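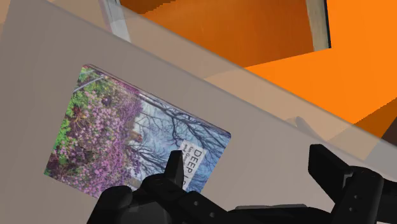

4.2 Flat objects and the trouble with the simulated score

Flat objects are where claims about grippers tend to come apart, and we went into this part of the comparison doubting the numbers we had been given. The Dunier gripper is sold with a simulated grasp score, and the score is high. It is earned mostly on mugs, blocks and bottles, all of which stand up and offer a side to hold. A closed book lying on its cover side or its back offers very little. In Figure 2 the fingers are spread apart near a hardcover book on the rendered work surface, and the pointed left finger already hides the rest of the title after "DEEP L". That is a small thing for a person looking at the picture. For a controller that finds the object by its outline and then steers by the same view, it means that part of the outline is lost just when it is needed.

We ran 3,000 simulated attempts on flat objects with the Zhuravel controller, using the settings its makers recommend. The simulator marked 1,879 of these as successful. We don't think that figure should be quoted without a good deal of explanation. The simulator counts a grasp as soon as both fingers touch the object and the object leaves the surface by any amount. A book tipped up on one edge meets that rule. So does a book that has sunk slightly into a finger through a contact error and gets dragged along with it. We asked for the object to be held clear of the surface for three seconds, and under that stricter rule the ranking of the two grippers changed places. We would not lean on the new ranking either. It moved again when we altered the friction of the cover within a range we thought fair.

The behaviour of the view is a separate worry. The Uvholm scene set, which we used unchanged, draws glossy covers with only a faint reflection, and its work surfaces are smooth and close to one colour. Edges are easy to find under such conditions. Our own bench has scratches, tape and a window on one side. It would be generous to assume that a controller tuned in the Uvholm scenes will find a book there as readily, and nothing in the material supplied with it shows that it will.

There is also the matter of approach angle. The Zhuravel controller picks one angle early and keeps to it. When the near finger covers a corner, the controller holds its last estimate of where that corner was. We tried letting it back off and look again, which helped in some runs and made others slower with no gain that we could measure. A second camera at the side of the bench might do more. We haven't tested that, and we make no claim for it.

Our advice for now is modest. Scores for flat objects should be reported apart from the rest, with the success rule printed beside them. Work on the real bench is planned for May.

Comments (3)

Ailsa Dalgleish
Did you try sliding the book to the edge of the table first? We gave up on direct grasps of books at Skulluvent and that was the only thing that got us anywhere. I'd want to see it in your comparison before blaming the gripper.

Marion MacLeish
Fair point, Ailsa. The work surface boundary wasn't in the controller's map so we couldn't do it without rewriting half of it. It's on the list for the bench tests.

gripsandgrumbles
Can you post the friction range you used? "A range we thought fair" is doing a lot of work in that paragraph.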